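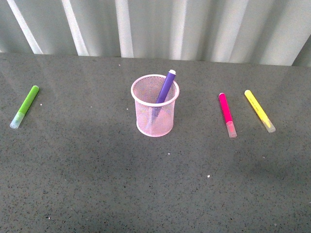 Marker Counter Checklist, Gavesmont Craft Room

6 min read

Search this site Type and press Enter

Filled in by Laurențiu Marinescu, 2019-11-03

Hello again to everyone who shares the craft room! I went through the counter list this time with a cup of tea and nobody hurrying me, so the comments run on a bit. The form is the same one we have used since February, with my notes under each item. Please read at least the ones marked "to do" before you bring your group in.

1. Counter surface clean and free of sticky patches
OK. The gray speckle is kind to us and hides a great deal, which means you have to check it with your hand as well as your eyes. Run your palm from one end to the other and you'll find any glue long before you see it. I found one small patch near the back and it came off with warm water and a little patience. No scouring pads, please, I would like to keep the bit of shine we still have.

2. Counter edges, no chips or sharp spots
OK. I felt along the whole front edge twice (the second time because I got talking and lost my place).

3. Pen holder sound, no loose wire
OK. The pink mesh cup has a good thick rim at the top, and that is the part small fingers grab. Mesh cups do let go of a wire end now and then, usually down by the base, so turn it over and feel around the bottom band. Ours passed. If you ever feel a prick, put the cup in the drawer with a note on it and use a jam jar for the afternoon — paper cup for the little ones.

4. Holder standing flat, not too near the edge
OK, keep it toward the middle. The cup is light and a tall marker leaning out of one side is enough to make it tip when somebody reaches across with a sleeve.

5. Caps present and pushed on
OK for the set on the counter. To do for the box in cupboard 11, where I found several caps with no markers and a couple of markers with no caps, and no happy matches between them. The replacements from Praren are on order, reference 339. Loose caps go straight in the tin with the lid, never back in the box. We have children under 4 in the early group and a cap is just the size we worry about.

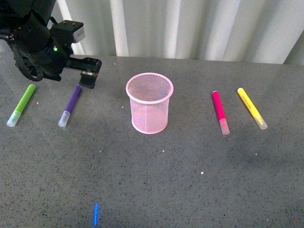
6. Markers put down safely during an activity
OK, with a comment, and I'm sorry that it is the same comment as last time. A marker laid down between colors should have its cap on and should be well back from the front edge, where it can't roll under a chair and then under a shoe. I like to see them spread to both sides of the pink container, lying at a slant with the frosted caps toward the person using them. The lime-green one out on the left is easy to pick up again without knocking into anything. What I don't like is a heap of them in the middle, but you have all heard me on that subject!

7. Labels legible, washable type only
To do. The printing on some of the pale barrels is very faint and I had to carry a few to the window. Where you can't read it, check against the packing sheet from Dimaculangan in the blue folder. If it isn't on the sheet, it doesn't stay in the children's set.

8. Ribbed panel behind the counter wiped down
OK. Dust settles in the grooves, so go top to bottom with a soft cloth and not side to side. I looked for marker streaks and found none, and I was a little proud of us.

9. Floor under the counter
To do. Swept, yes, though there were beads in the corner by the radiator. Please have another go with the small brush.

10. Wipes, paper towels and first aid box within reach
OK. There are 13 plasters left in the box. Write it on the card when you take one, even if it was only for a doll.

Signed off apart from items 5, 7 and 9, which I'll look at again once the Praren parcel is here. The key is on its usual hook, and the kettle is free to anyone who stays behind to sweep.

Contact | © 2019 Drultotano Community Rooms | Back to top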